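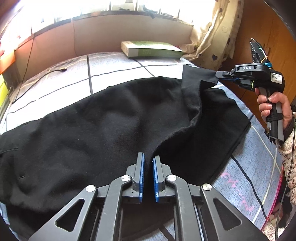 Black fleece spread over a bed.

Vehicle Care and Accessories, Unit 4: Choosing and Living With Floor Mats
Handout, 1/28/26
Instructor: Modupe Nwachukwu

Welcome back, everyone! Last time we ran out of minutes just as the talk about mats was getting good, so I have written up the whole lot, including the bits I never reached. Please read it before the shop session and bring the worksheet with you (the one with the footwell outline on it).

1. What a mat is up against

Think about what comes into a car on a pair of shoes in January. There is slush, there is grit, and there is road salt, and the salt is the one I worry about. It dissolves, soaks down through the carpet into the padding, and stays there long after the top feels dry to your hand. Padding that stays damp will start to smell, and in an older car the floor pan underneath can begin to rust. A mat's first job is to hold that mess until you can tip it out.

2. The main kinds

Carpet mats are what most cars leave the dealer with. They are quiet and comfortable, they look like part of the car, and they drink up water like a sponge. Fine for dry climates and tidy people.

Flat rubber mats cost little and hose off in a minute. The trouble is the edge. If the lip is low, the water simply rolls off the side the first time you take a corner.

Molded liners are shaped to one particular model, with tall sides that climb up toward the door sill. They hold the most water and they cost the most, and a liner made for one car will seldom sit right in another. Hsin-yi Man asked in class whether "universal" liners that you trim with a knife are a fair middle road. I'd say yes for the back seats, and I would be a good deal fussier about the driver's side.

3. Fit on the driver's side

Please slow down for this section, it is the one I will ask you about. A mat that slides forward can catch the gas pedal or block the brake. So:

Never lay a new mat on top of an old one.
Use the factory hooks or posts if the car has them.
Press each pedal all the way down, with the engine off, and look for anything that touches.
Slide the seat back and forth and check again.

Marin Delić brought in his Lukberg set last week, and we found that the heel pad sat too far back for his seat position. Nothing dangerous, but his shoe would have worn through the plain part long before the pad showed a mark — worth looking for when you shop. 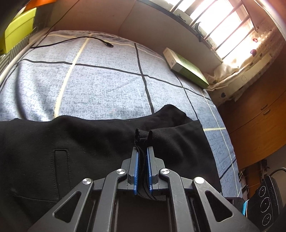

Dark garment on a light blue-grey sheet.

4. Cleaning

Take the mats out of the car first. I know that sounds too plain to write down! Shake or vacuum off the loose grit, then wash rubber and liners with mild soap and a soft brush. Skip the shiny dressings on anything that goes under your feet, as they leave the surface slick. Carpet mats need less water than you think and far more drying than you think. Hang them over a rail and leave them overnight.

5. For next time

Measure the driver's footwell of any car you can borrow and fill in the worksheet. Géza Hegedűs and Edit Katona will compare the Pintér and Sudance liners for us, with prices, and then we move on to seat covers. Old towels are welcome if you have any to spare.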